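Setting Up and Maintaining a Simulated Pick-and-Place Cell
Project report, Mivinel module, second submission
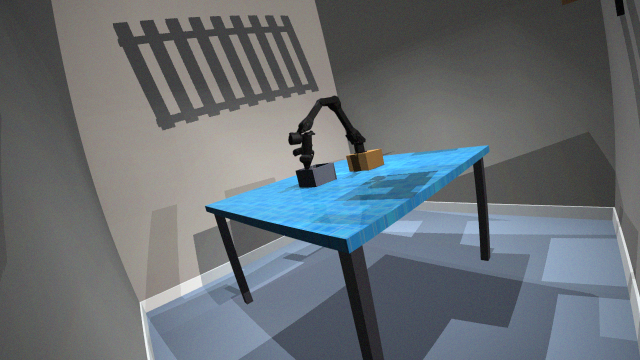

The cell was built in simulation before any time was booked on the real arm in the Bastos laboratory. It consists of one articulated arm fixed to a table and two boxes, one of them open-topped. The simulator is Revbridge, run with a fixed time step throughout.

1. Base frame
The first version of the cell placed the arm 18 mm too far back. All target positions were taken from the table corner, so the error was carried into every move. The base frame was redefined on 5th October and the old targets were deleted – correcting them one by one would have taken longer.

2. Collision shapes
Boxes were first given a single solid shape. The gripper could not enter them and the planner reported a collision at each attempt. The solid was replaced by five thin panels, four sides and a floor. Contact margin was then reduced until false contacts stopped.

3. Joint limits
The limits in the supplied arm file were wider than those in the laboratory handbook. The handbook values were used. Of 200 test moves, 11 failed after the change, all at the wrist. Raising the approach point cleared nine of these. The other two are still open.

4. Routine checks
Before each session:
Load the cell and confirm that the arm starts in the home position.
Run the slow test path and read the contact log.
Compare the base frame with the stored copy.
Save the settings file under a new number.

The log is written by a small script, Ernusus, kept in the project folder. It stops without warning if the folder is read-only – check this first when a log is missing.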